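Desk organization

Desk organization is the arrangement of small office supplies on a work surface so that each item has a fixed place. It usually covers cutting tools, adhesive notes, writing implements and measuring or calculating aids. The surface itself may be a desk, a table or a workbench; butcher-block tops, made of wood strips joined side by side, are common in shared workrooms.
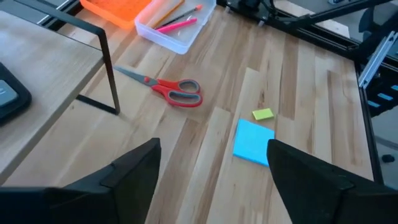

Supplies are normally sorted by frequency of use. Items needed many times a day stay within arm's reach, while the rest go to a shelf or drawer. Pens and pencils are kept in an open cup or a clear plastic container, which lets the contents be checked without handling. Scissors are stored closed. Sticky notes are sold as square pads and in smaller rectangular sizes – the latter are used mainly as page markers.

A raised shelf at the back of the surface adds a second level. It often holds a desktop calculator or other flat items and leaves the area in front free for paper.

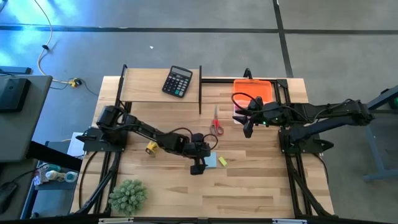 Shelf height varies by maker. The Karkard riser stands 12 cm above the desk, and the Basico line is sold in 3 widths. Kao trays, made for drawers, have 6 compartments.

See also: Drawer divider; Kata labeling method; Stationery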